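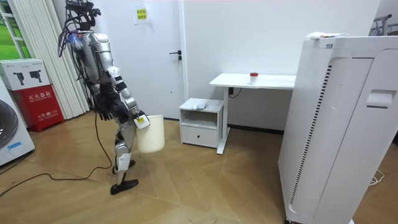
A humanoid robot with a cream-white bucket on a herringbone parquet floor

Harkano Memorial Register Set
Registers, stands and service stationery for funeral homes, chapels and houses of worship
Supplied by Theodorakopoulos Funeral Supply

Overview
The Harkano Memorial Register Set is intended for visitations, funeral services and memorial gatherings at which the family wishes to keep a written record of those who attended. Each set consists of one bound register, one matching box of acknowledgment cards with envelopes, and one packet of service record sheets. The floor stand is sold separately and may be used with any register in the Harkano line.

The register has 106 pages. The opening section provides space for the full name of the deceased, dates and places of birth and death, the names of parents, the location and hour of the service, the officiant, the musicians, the pallbearers and the place of burial or inurnment. Ruled pages for the signatures of visitors follow. The closing section is set aside for flowers, memorial gifts and food brought to the home, with a column in which the family may mark each acknowledgment as it is sent.

Register specifications
Binding: sewn, with rounded spine
Cover: cloth over board, in navy, burgundy, gray or ivory
Paper: cream, uncoated, acid-free
Trim size: 8 1/2 by 11 inches, upright
Ribbon markers: 2
Cover stamping: gold or silver foil, up to 30 characters including spaces
Page headings: English, Greek, Spanish or Portuguese

Greek headings follow the wording prepared by Sotiris Kalogeropoulos for the Orthodox edition of the register, in which additional lines are provided for the Trisagion and for the forty-day memorial. Portuguese headings were revised by Genivaldo Figueiredo and replace those found in registers of the previous design. Customers who hold stock of the previous design may continue to order matching cards until it is exhausted.

A separate edition without religious wording is available in all four colors. Please specify "plain edition" when ordering.

Floor stand
The Flusari stand holds the open register at a fixed angle suitable for visitors of most heights. It has a lower shelf for cards or service folders and a recessed channel for pens. The top is removable and may be placed on a table for visitors who are seated or who use a wheelchair. The stand is supplied in walnut or white finish and arrives in one carton. Assembly requires a Phillips screwdriver, which is not included.

A reading light may be fitted to the left or right side of the top. The light operates on a rechargeable battery. Funeral homes that hold evening visitations are advised to charge the light before each use and to keep a spare battery with the stand.

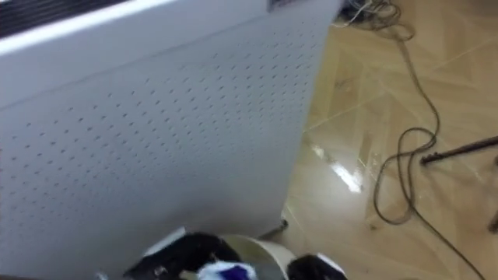
Stands with the light attached should be carried upright, with one hand beneath the shelf. The light should be removed before the stand is placed in a vehicle. Damage to the light arm during transport is not covered by the warranty.

Acknowledgment cards
Cards are supplied in boxes of 30 with plain lined envelopes. The standard inside text reads: "The family of the late ________ gratefully acknowledges your kind expression of sympathy." Cards may also be ordered blank inside, or printed with text provided by the family. A proof is sent by e-mail for all custom text, and printing does not begin until the proof has been approved in writing by the funeral director or by a member of the family.

Names should be submitted exactly as they are to appear, with any middle names, maiden names, suffixes and accents. The printer does not correct spelling. When a nickname is included, please indicate whether it is to be set in quotation marks or in parentheses.

Service record sheets
The record sheets follow the order of the opening section of the register, so that the arranging director may complete them with the family and have the details copied later by hand. They may also be used when preparing a death notice for the newspaper. Sheets are three-hole punched and are sold in packets or by the pad.

Ordering and delivery
Orders with foil stamping or custom text that are received by 11 a.m. Eastern time are prepared the same business day. Orders received after that hour are prepared the next business day. Unstamped registers are shipped from stock. Deliveries to a church or cemetery office can be arranged if a contact name and telephone number are given on the order form.

Shoshana Haddad of the customer accounts office can open an account for any licensed funeral establishment. Families may purchase single sets without an account. Sales tax is charged where required, and exempt organizations should send a copy of their certificate with the first order.

Returns
Unstamped registers, unopened card boxes and stands in the original carton may be returned for credit. Items bearing a name cannot be returned unless the error was made by the printer, in which case a replacement is sent by the fastest available service at no charge.

Related products
Harkano Child and Infant Register
Harkano Military Honors Register
Dolov Pen Set, weighted base
Dolov Memory Box with lock
Flusari Table Easel for portraits

Questions about wording and editions may be addressed to Naima Belkadi, product information. Questions about stands and replacement parts may be addressed to Theano Moschos, service department.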